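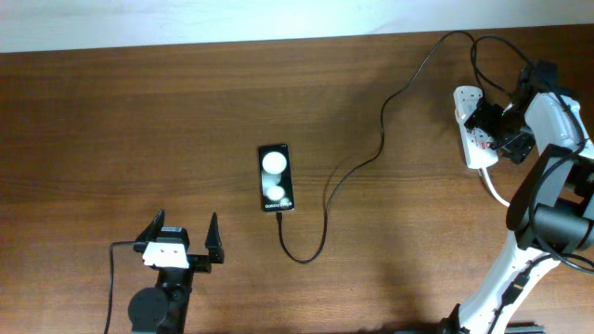

What the arms do at our place, and what we do now

I've worked at Tostero for long enough that people at family dinners have stopped asking what we do there, so I'll start with that. We take in used phones, check them, wipe them, clean them up and grade them. Most go back out to shops. The ones that fail get sent on to another firm for parts. The building used to be a carpet showroom and the heating still works as if it were heating carpets.

My job is on what we call the bench, though it's a row of tables. Up to last spring the bench worked like this. A tray of phones came through from goods in. You took one, plugged it in, waited for it to wake up, put it through the checks on the computer, unplugged it, put a sticker on the back and reached for the next. A good day was 50 phones a person. You can go faster than that, but then the stickers start going on the wrong phones and the afternoon is spent finding out which.

Plugging a lead into a phone is nothing. Doing it all day, every day, with the same thumb and finger, is something else. Two people on our row had wrist supports by the time I'd been there a year, and I had the beginnings of it myself, a sort of hot feeling along the side of the thumb when I opened a jar. It's also dull. I don't mind dull work, I'd say I'm quite good at it, but the plugging in was the dullest part and the part that hurt.

So when we were told in April that there would be robot arms on the bench, my first thought was for my thumb and my second was for my wages. I think that was the order for most of us. We had a meeting in the canteen. The managers said no jobs would go in the first 12 months, and somebody asked what happened in the month after that, and the answer was that they couldn't say. I've thought about that answer a lot. At the time people were cross about it. I was too, but I'd have believed a longer answer less.

The system is called Bolteo. I don't know if that's the name of the arms or the software or the whole lot together. On the floor it means all of it, as in "Bolteo's down" or "leave that for Bolteo". The firm that set it up for us is Farnari, and they sent two people who stayed for three weeks and ate their lunch with us, which helped.

I had expected something big in a cage. These are small arms, white plastic and black motors, with a two-fingered gripper on the end that looks a bit like the tongs you'd use on a barbecue. They sit at ordinary tables with ordinary extension leads and the same black charging leads we've always used. I remember looking at the first one set up, with the plugs all crowded on to the power strip and the cables going everywhere, and thinking it looked like the back of my telly.

The cables turned out to be the hard bit. A phone is easy to deal with. It's flat, it lies still, and it's the shape it was yesterday. A lead does what it likes. You put it down straight and it has a curl in it from being coiled up. You plug one end in and the rest swings round and catches on something. A person's hand sorts this out without the person knowing about it, and I can say that for certain as I had never once thought about it before I was asked to teach a machine.

That was the surprise, being asked. The arms don't come knowing the job. You guide them through it again and again, with a second set of handles that the arm copies, and after enough goes the software can try it alone. Farnari wanted people from the bench to do the guiding. I put my name down for it, mainly to get a change of chair.

The first few days were embarrassing. I'd been plugging in phones for years and through the handles I couldn't do one. You have no feeling in your fingers. You see the gripper coming up to the phone, you think you're lined up, and you close the fingers on air, or you push the whole phone across the wood. I got better. By the end of the second week I could pick up a lead and seat it without moving the phone, and I was more pleased with that than I let on.

They didn't want us to be neat, either. I kept tidying up between goes - straightening the phone, laying the lead out nicely - and was asked to stop. If it only ever saw tidy tables it would only ever manage tidy tables. So we did it with the phone at an angle, with the lead in a loop, with the lead going right across the table and back. Lights on, blinds up, blinds down. It went against everything I'd been trained to do in that building.

How it works now, several months in. Goods in is the same as before. The arms do a good part of the plugging and unplugging. One person looks after three arms, and that person also does the things the arms get stuck on. The rest of us have moved along to grading, where you look at the glass and the edges under a lamp and decide what it is. That is still done by eye, and I hope it will be for some time, as I've found I like it.

Things that are better. My thumb is better. I opened a jar of beetroot on Wednesday and only noticed afterwards that I hadn't noticed. The wrist supports have gone from our row. The arms don't mind doing the early trays, so there are phones already charged when we come in, and the first hour isn't spent standing about waiting for flat batteries. The mix of work in a day is wider. I do an hour or two with the arms, then grading, then sometimes packing, and the day goes quicker.

Things that are worse, or at least different in a way I'm not keen on. The row used to be a row. We sat side by side with our hands busy and our heads free, and we talked. I knew everyone's business. Looking after the arms you're on your feet and watching, and you can't really hold a conversation while you watch. Grading is done at separate lamps facing the wall. I hadn't put any value on the talking until it was gone. A few of us have started taking the morning break at the same time again to make up for it, and that needed asking permission, where before it needed nothing.

The watching is tiring too, in a way that's hard to get across to people who haven't done it. When an arm is going well there's nothing to do and you must still pay attention. Then it misses, and tries again, and misses, and you have to decide whether to step in or let it have another go. If you step in each time you might as well have done the job yourself. If you leave it too long it's wasting time, or pulling on a lead it shouldn't pull on. I've asked for shorter turns at it and we have been given them, so credit where it's due.

Then there's the pace. On the old bench everybody knew what a fair day was. With the arms in the middle of it, the number on the board is partly ours and partly theirs, and when it's low there is an argument over whose it was. I don't think the managers have settled this in their own heads. It came up at my review and I said that I'd rather be measured on my grading, where you can see what I did. I'm waiting to hear.

As for jobs, so far they've kept to what they said. Two people have left since the arms came in, both to other work they wanted, and they haven't been replaced. I don't call that a layoff, but I do notice that the row is shorter. The managers say we are putting more phones through with the same building and that this is what keeps the building open. That may well be right. Granström, the place over the ring road that used to do the same work as us, closed its bench before any of this, arms or no arms, and three of our graders came from there. They were a good deal less worried than the rest of us at the canteen meeting. They'd seen the other way it can go.

I get asked what I'd say to someone whose workplace is about to do the same. Mostly I'd say put your name down for the teaching, if there is any. You find out early what the thing can and can't do, and it's much less frightening once you've seen it drop the same lead over and over before tea. It also meant that when they came to draw up the new rota there were people from the bench in the room who knew how long you can stand and watch. The first version had us on the arms all morning, and it was one of us who said that wouldn't work.

And I'd say ask about money at the start. We didn't. Those of us who did the guiding were paid our ordinary rate for it, and what we taught it is now in the software and stays there. I wouldn't have refused to do it, and I enjoyed it, but it was skilled work and I think it should have been paid as skilled work. We've raised this since. It's slower going when you raise it afterwards.

There's talk of the arms doing the stickers next. I've told them the stickers curl up at the corners when the heating's on, and that they'd better bring plenty of spare ones.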